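Workbridge Help Desk
Ticket: 2000
Site: Balluvmont, second floor
Category: Kitchen and Crockery (moved from "Other", moved from "Plumbing")
Priority: Low
Opened: 28th July
Subject: Mugs rock on the new coasters

Original report
The Flevum coasters have arrived and some of the mugs rock on them. Put a mug down, let go, and it tips a little to one side and then thinks better of it. With a full mug this means tea on the cloth, and the cloth is the nice one with the ferns and the orange flowers. The packing slip calls them saucers, the box calls them coasters, and I am going to say coasters because I have to type it a lot. Round, brown, wood, raised ring around the edge. The old cork ones never did this, but they did smell.

Steps to reproduce: put mug on coaster. Add tea. Touch handle.

Reply from Workbridge
Thank you for contacting us about your plumbing issue. Please confirm that the table is level.

Update 1
It isn't a plumbing issue. I did check the table, with the level from the supply closet, in both directions. Bubble in the middle. I then checked the level against the windowsill, in case the level was lying, and the windowsill is the one that's off. Separate ticket to follow.

Setup for testing is the small table with the ferny cloth on it, all the coasters out of the box, and the dark serving tray for whatever mugs are waiting their turn. I tried the coasters with the mugs one pair at a time.
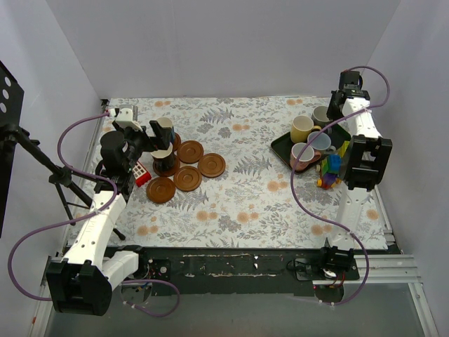
Results so far. The black mug with the white band sits fine on every coaster I gave it. The mustard one rocks. The pale blue one rocks if the handle points at you and is fine if it points at the window, which I tested more times than I'd like on my time sheet. The pink one is steady as a brick. Same coasters throughout, so I was ready to blame the mugs and close this myself.

Reply from Workbridge
Have you tried turning the coaster over?

Update 2
I have now tried turning the coaster over. The mug doesn't rock. It does slide, as there's no ring to stop it. We've exchanged a small problem for a longer one.

I also tried it without the cloth, on the theory that a fold underneath was lifting one side. No difference with the mustard mug. The cloth is back on because the table underneath has a water ring nearly 18 inches across that has been there since December and was, I believe, also a ticket.

Next I sorted the coasters by feel. A couple have a slightly deeper middle than the rest. The wide mugs land on the ring of the shallow ones and never touch the bottom, so they're perched on an edge. Narrow mugs drop straight in. I moved the coasters into one group so I could swap mugs without reaching across the tray. 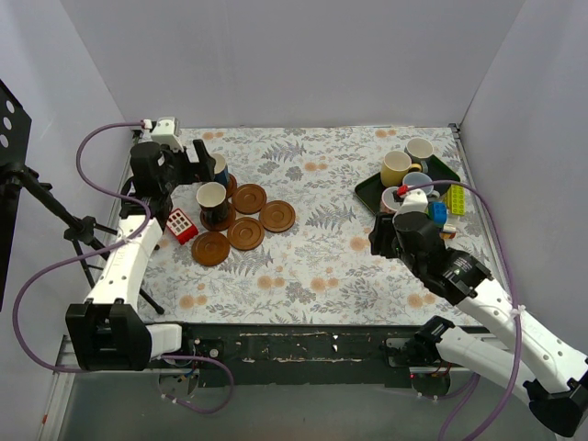
Coasters grouped on the left of the table, green tray with mugs on the right.

Dark mug with the cream inside: steady. The two-tone one, cream on top and blue below: steady on the deep coasters, rocks on the others. I think that settles it. The mugs came from Quách and are a touch wider at the foot than the old set. The coasters were made for a mug with smaller feet.

Reply from Workbridge
We can offer a replacement set of coasters of the same model.

Update 3
A replacement set of the same model will have the same ring in it. I'd like to decline this politely and would like it noted that I was polite.

What I'd ask for is either a flat coaster with no ring or one with a wider middle. Failing that, we can keep the deep ones for the wide mugs, and I'll put a dot of paint on the underside so people can tell. People won't look. The dot will make me feel better.

While I had everything out I tried the cream bowl as well, the one that gets used for sugar packets and, on Fridays, olives.
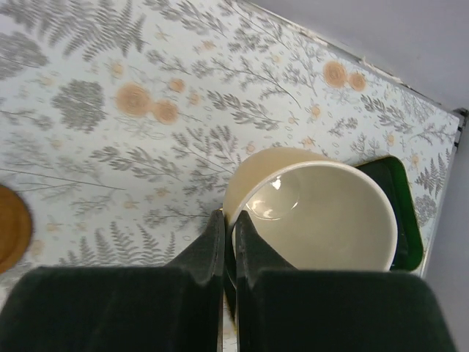 It was steady on a deep coaster and rocked on a shallow one, same as the wide mugs, so I'm adding it to the list of affected items. It can live on the tray until this is sorted out. Anything on the tray is fine, by the way. The tray has never given us any trouble and I don't want it replaced.

Reply from Workbridge
Flat coasters requested from supplier. Estimated delivery 28 working days. Can we close this ticket?

Update 4
Please leave it open until they arrive. Also, the category has gone back to Plumbing.

Status: Waiting on supplier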